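Home | Shop | Kitchen Linens | Trays & Boards | Care Guides | Our Story | Contact

We use cookies to keep your cart full and to see which pages people read. Accept all / Manage choices

Hinska Linen Table Runner, Natural or Rust

Hi, and welcome to the runner page! It's the thing we sell most of and the thing I get the most email about, so I've put everything I know in one place. Get comfortable.

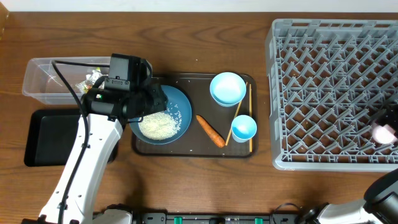
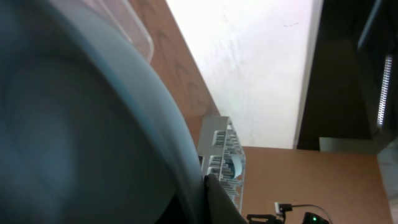 TABLE LINENS > RUNNERS

I'm Zerrin Kılıçarslan, and I pick the fabrics for this shop (and answer the emails, and lose the tape measure). The Hinska runner started when I wanted something for my own long table that didn't slide around every time somebody passed the bread. I'd bought a pretty cotton one years before, and it spent most of its life bunched up at one end like a sleeping cat. So this one is heavier. It's a proper mid-weight linen, woven on the slow side, with a bit of texture to it, and it stays where you put it.

It's 100% linen, no blend. I know blends wrinkle less! I tried two of them and they both felt like hotel curtains. Linen does crease, and if you hate that, this may be the wrong runner for you and I'd sooner tell you now. I pull mine out of the wash damp, tug it straight along the long edges and hang it over a door. By dinner it looks fine. Ironed, it looks fancy, and I iron it maybe for New Year's.

Size and fit

The runner is 156 cm long, which suits a table for four to six people with a little wood showing at each end. If you'd like it to hang over the ends, measure your table first, add the drop you want on both sides, and write to me. We do custom lengths, and the sewing is all done by Güven Oral at his workshop in Taşdemir. He won't let a crooked hem out the door, so please be patient with him. Custom orders placed now will ship in April.

Width is the same on all of them. A dinner plate sits on it comfortably, and there's room for serving dishes down the middle with everyone's own plates off to the sides. Some customers run two across the table in place of placemats, one for each pair of chairs facing each other. I hadn't thought of that and now I do it at home all the time.

Color

Natural is a warm oatmeal shade with darker flecks that come from the flax. Rust is deeper than it looks on most screens, closer to a clay pot than to a pumpkin. It softens after the first few washes and then stops. If you're buying two for the same table, buy them together, because the dye lots do wander a little and you'll notice it side by side.

People ask about a blue one constantly. I had a sample dyed and it came back a sort of sad purple. We're trying again.

Washing

Cool or warm water, regular detergent, no bleach. It'll shrink a touch the first time, and the length I've given is after that first wash, so don't panic. Wash Rust by itself once before it goes in with anything pale! I ruined a very nice napkin that way. For candle wax, let it go hard, scrape it off with the back of a knife, then press what's left between two sheets of paper towel with a warm iron. For red wine, cold water right away and don't rub. For turmeric, well, good luck. My own Natural one has a yellow thumbprint near the hem and I've grown fond of it.

You can tumble dry on low, though it comes out stiffer and the corners curl. I don't bother.

Hems and corners

The corners are mitered and the hem is wide, so the ends have some weight to them and lie flat. The stitching is in a matching thread on both colors. If a seam opens up, mail it back to us and Güven will fix it, however old it is. You pay the postage to us and we pay it back to you.

Ordering

Item number 1451. Please put the color in the order notes if you're ordering by email, as the number is the same for both (I know, I know, it's on my list). It comes folded in paper with no plastic, and if it's a gift I'm happy to write a card. Keep it short, my handwriting is awful.

Returns are fine if it hasn't been washed. If you've washed it and something's wrong with it, write to me anyway and we'll sort it out.

Last updated Mon 10 February

You might also like

Warnia linen napkins, set of 2
Omex cotton dish towel, striped
Hinska round tablecloth, Natural
Taşdemir workshop apron
Fabric swatch card, Natural and Rust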